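Clelcombe 서버 이전 설정 안내서
4장. 사내 장비의 리눅스 작업을 Hatine 클라우드로 옮기기

이 장을 펼치기 전에 3장(재고 조사)을 끝냈어야 합니다. 끝내지 않았다면 돌아가십시오. 3장을 건너뛰고 여기부터 시작한 팀이 보내는 문의는 대체로 "옮겼는데 뭐가 안 돌아가는지 모르겠다"로 시작하고, 그런 문의에는 우리도 답을 드릴 수가 없습니다.

미리 밝혀 둡니다. 공급사 안내 자료에는 이전 작업이 한나절이면 끝난다고 적혀 있습니다. 우리는 그 한나절을 본 적이 없습니다. 이 장은 Hatine 관리 콘솔과 Closent 이전 도구를 쓰는 것을 전제로 썼지만, 두 제품이 약속하는 바를 그대로 믿고 쓴 글은 아닙니다. 문서와 실제 동작이 다른 곳은 실제 동작을 기준으로 적었습니다.

4.1 시작하기 전에 정할 것

이전 대상은 서버가 아니라 작업 단위로 정하십시오. 한 대에 야간 백업, 사내 위키, 누군가 예전에 만든 메일 전달 스크립트가 같이 얹혀 있는 경우가 흔합니다. 서버 이름만 보고 통째로 옮기면 세 번째 것이 조용히 멈춥니다.

다음 항목을 작업마다 적어 두십시오.

작업 이름과 담당자
현재 배포판과 커널 버전
라이선스 또는 유지보수 구독의 만료 시점
접속하는 다른 시스템의 주소와 포트
중단해도 되는 시간대
되돌릴 때 쓸 백업의 위치

참고: 담당자 칸에 "인프라팀"이라고 쓰지 마십시오. 사람 이름을 쓰십시오. 새벽에 전화를 받을 사람이 없으면 그 작업은 아직 옮길 준비가 안 된 것입니다.

주의: 상용 리눅스 구독 가운데는 물리 장비에만 적용되는 계약이 있습니다. 가상 인스턴스로 옮기는 순간 지원 대상에서 빠질 수 있고, 영업 담당자의 구두 설명은 계약서를 대신하지 못합니다. 서면 답변을 받은 뒤에 진행하십시오.

4.2 원본 서버 점검

1. 원본 서버에 관리자 권한으로 로그인합니다. 공용 계정은 쓰지 마십시오. Closent 도구는 실행한 계정의 이름을 기록에 남기는데, 공용 계정으로 돌리면 나중에 누가 무엇을 했는지 가려낼 방법이 없습니다.

2. 디스크 사용량을 확인합니다. 사용량이 98퍼센트를 넘는 파티션이 있으면 먼저 정리합니다. 도구는 임시 파일을 원본 쪽에 만들고, 공간이 모자라면 오류 대신 "대기 중"을 표시합니다. 이 대기는 끝나지 않습니다.

3. 예약 작업 목록을 뽑습니다. 시스템 전체 설정과 사용자별 설정을 따로 확인해야 합니다. 도구의 자동 수집 기능은 사용자별 예약 작업을 빠뜨리는 일이 있습니다. 설명서에는 모두 수집한다고 되어 있습니다.

4. 열려 있는 포트를 기록합니다. 목록에 없는 포트가 열려 있다면 그 이유를 알아낼 때까지 다음 단계로 넘어가지 마십시오.

5. 시간 동기화 상태를 확인합니다. 원본과 대상의 시각이 어긋나면 인증서 검증이 실패하는데, 화면에는 "네트워크 오류"라고만 나옵니다.

6. 전체 백업을 만들고 실제로 한 번 복원해 봅니다. 복원해 보지 않은 백업은 이 안내서에서 백업으로 치지 않습니다.

참고: Closent 점검 보고서 첫 장에 나오는 "준비도 점수"는 무시해도 됩니다. 점수가 어떻게 계산되는지 공개된 자료가 없고, 높은 점수를 받은 서버가 기동조차 못 한 사례가 우리 쪽에 있습니다. 보고서에서 읽을 것은 뒤쪽의 경고 목록입니다.

4.3 대상 환경 만들기

1. Hatine 콘솔에서 새 프로젝트를 만듭니다. 프로젝트 이름은 나중에 바꿀 수 없습니다. 콘솔에 "이름 변경" 단추가 있기는 하지만 표시 이름만 바뀌고, 청구서와 로그에는 처음 이름이 그대로 나옵니다.

2. 지역을 고릅니다. 기본값은 가장 저렴한 지역이고, 가장 가까운 지역과 같다는 보장은 없습니다. 개인정보를 다루는 작업이라면 법무 담당자에게 먼저 물어보십시오.

3. 운영체제 이미지를 고릅니다. 원본과 같은 배포판, 같은 주 버전을 권합니다. 이전하는 김에 판올림까지 하자는 의견이 꼭 나옵니다. 받아들이지 마십시오. 문제가 생겼을 때 이전 탓인지 판올림 탓인지 구분하지 못하게 됩니다.

4. 인스턴스 크기를 정합니다. 콘솔의 추천 크기는 대개 넉넉하게 잡혀 있습니다. 추천하는 쪽이 요금을 받는 쪽이라는 점을 생각하면 놀랄 일은 아닙니다. 원본의 최근 한 달 사용량을 보고 직접 정하십시오.

5. 지출 한도 알림을 켭니다. 기본값은 꺼짐입니다. 알림은 알림일 뿐이고 한도를 넘어도 인스턴스는 계속 돌아갑니다.

6. 방화벽 규칙을 입력합니다. 도구 통신용으로 TCP 2136번 포트를 원본 서버의 주소에 대해서만 엽니다. 빠른 설정 마법사를 쓰면 이 포트가 모든 주소에 열립니다. 마법사를 쓰지 마십시오.

주의: 이전이 끝난 뒤 이 포트를 닫는 절차는 4.6에 있습니다. 건너뛰는 사람이 많아 여기서 한 번 더 적습니다.

4.4 시험 이전

본 이전에 앞서 가장 덜 중요한 작업 하나로 시험합니다. 단, 아무도 쓰지 않는 작업을 고르면 안 됩니다. 쓰는 사람이 없으면 고장도 드러나지 않습니다.

1. Closent 도구에서 "복제" 방식을 고릅니다. "이동" 방식은 복사가 끝나면 원본의 서비스를 중지합니다. 확인 창은 뜨지 않습니다.

2. 동시 전송 수를 10으로 맞춥니다. 더 올리면 빨라진다고 되어 있으나 우리 회선에서는 재전송만 늘었습니다.

3. 시간 초과 값을 40분으로 맞춥니다. 기본값으로 두면 큰 파일 하나에서 끊기고 처음부터 다시 시작합니다. "이어받기"가 지원된다는 문구는 파일 단위의 이야기이고, 파일 하나의 중간부터 이어지지는 않습니다.

4. 전송을 시작하고 기록 파일을 별도의 창에서 지켜봅니다. 진행 막대는 믿을 만한 정보가 아닙니다. 막대가 끝까지 찬 뒤에 권한 복원 단계가 따로 있고, 이 단계에는 막대가 없습니다.

5. 전송이 끝나면 파일 수와 검사 합을 원본과 대조합니다. 도구의 "검증 완료" 표시는 파일 크기만 비교한 결과입니다.

6. 실제 사용자에게 하루 업무를 대상 쪽에서 해 보게 합니다. 관리자가 로그인 화면을 열어 보는 것은 시험으로 치지 않습니다.

시험 결과가 나쁘면 이 단계에서 멈추는 것도 정상적인 결론입니다. 모든 작업이 클라우드에 맞는 것은 아닙니다. 사내 장비에 직접 연결된 계측기를 읽는 작업, 몇 초의 지연에도 문제가 생기는 작업, 이미 값을 다 치른 장비에서 탈 없이 돌고 있는 작업은 그대로 두는 편이 쌀 수 있습니다. 비용 비교표를 만들 때는 데이터를 밖으로 꺼낼 때 붙는 요금을 빼놓지 마십시오. 공급사가 주는 계산기에서는 이 항목이 접혀 있습니다. 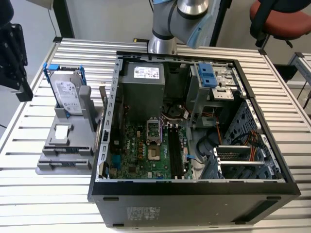
Mpho Van der Merwe: 이 부분은 동의하기 어렵습니다. 그대로 두는 편이 쌀 수 있다고 하셨는데, 전기료와 부품 교체에 드는 인건비를 넣고 계산하신 건가요? 저희는 그 둘을 넣었더니 결과가 뒤집혔습니다. 계측기 쪽 작업만 남기고 다 옮겼고, 지금까지는 후회하지 않습니다. 다만 데이터 반출 요금을 먼저 보라는 말은 맞습니다. 저희는 첫 청구서를 받고서야 봤습니다.

편집자 답변: 전기료는 넣었고 인건비는 넣지 않았습니다. 인건비를 넣으면 결과가 달라질 수 있다는 지적은 받아들입니다. 그런데 이전 뒤에 그 인건비가 정말 줄었는지도 같이 보셔야 합니다. 부품을 갈던 시간이 요금표를 읽는 시간으로 바뀐 팀도 있습니다. 비교표에는 두 칸을 모두 두십시오.

4.5 본 이전

1. 중단 시간을 공지합니다. 예상 시간의 두 배로 공지하십시오.

2. 원본의 쓰기 작업을 멈춥니다. 웹 서비스만 내리고 예약 작업을 그대로 두면 복사하는 동안에도 데이터가 바뀝니다.

3. 마지막 차이분을 전송합니다. 시험 이전 때 쓴 설정 파일을 그대로 쓰고, 화면에서 다시 입력하지 마십시오.

4. 4.4의 5단계와 같은 방법으로 대조합니다.

5. 도메인 이름의 주소를 대상 쪽으로 바꿉니다. 유지 시간 값은 적어도 하루 전에 줄여 두었어야 합니다. 줄여 두지 않았다면 일부 사용자는 한동안 원본으로 접속합니다. 이때 원본을 꺼 버리면 그 사용자들에게는 장애입니다.

6. 예약 작업을 대상에서 켜고 원본에서 끕니다. 양쪽이 동시에 켜져 있으면 메일이 두 번 나갑니다. 청구 작업이라면 더 나쁜 것이 두 번 나갑니다.

7. 담당자가 4.1에서 적은 목록을 하나씩 보며 동작을 확인하고 서명합니다.

되돌리기: 5단계 전이라면 원본의 쓰기 작업을 다시 켜는 것으로 충분합니다. 5단계 뒤라면 대상에 새로 쌓인 데이터를 원본으로 가져와야 하고, Closent 도구는 역방향 전송을 지원하지 않습니다. 제품 소개에 있는 "원클릭 롤백"은 주소 설정만 되돌리는 기능입니다. 데이터는 손으로 옮겨야 합니다.

4.6 이전 뒤 정리

1. 2136번 포트를 닫습니다.

2. 도구가 만든 임시 계정을 지웁니다. 도구를 제거해도 계정은 남습니다.

3. 원본의 임시 파일을 지웁니다. 위치는 도구 설정의 "작업 경로"에 있습니다.

4. 모니터링 대상을 새 주소로 바꿉니다. 옛 주소를 계속 보고 있으면 장비를 끄는 날까지 모든 표시가 정상으로 나옵니다.

5. 첫 청구서를 받으면 4.4의 비교표와 대조합니다. 차이가 나면 항목별 사용 내역을 요청하십시오. 요약 청구서로는 원인을 알 수 없습니다.

6. 원본 장비는 첫 월 마감이 지날 때까지 보관합니다. 월말에만 도는 작업은 월말이 되어야 문제가 보입니다.

7. 장비를 폐기할 때는 저장 장치를 분리해 따로 처리하고, 처리 기록을 자산 대장에 붙입니다. 업체의 "완전 삭제 확인서"를 받더라도 일련번호가 적혀 있는지 확인하십시오. 번호가 없는 확인서는 어느 디스크에 대한 것인지 증명하지 못합니다.

4.7 자주 나오는 오류

"대상에 연결할 수 없음"
방화벽보다 시각을 먼저 확인하십시오. 4.2의 5단계를 참고합니다.

"권한 부족(경고)"
경고라고 표시되지만 해당 파일은 복사되지 않습니다. 기록 파일에서 경로를 찾아 권한을 고친 뒤 다시 전송합니다.

"구독을 확인할 수 없음"
배포판의 등록 정보가 원본 장비에 묶여 있습니다. 대상에서 등록을 풀고 새로 등록합니다. 계약 조건에 따라 원본 쪽 등록을 먼저 풀어야 할 수도 있으니 서면 답변을 다시 읽으십시오.

"알 수 없는 오류"
도구를 다시 시작해도 같은 오류가 나면 기록 파일 전체를 첨부해 지원 창구에 문의합니다. 화면만 찍어 보내면 기록 파일을 보내 달라는 답이 오고, 그사이에 하루가 지나갑니다.

Després 백업 모듈을 함께 쓰는 경우에는 5장의 설정을 마친 뒤 4.5로 돌아오십시오. 모듈을 켠 채로 차이분을 전송하면 스냅샷 파일까지 복사됩니다. 5장은 3월 판에서 내용이 바뀌었으므로 예전에 인쇄해 둔 것은 쓰지 마십시오.

4장 최종 수정: 21/4/18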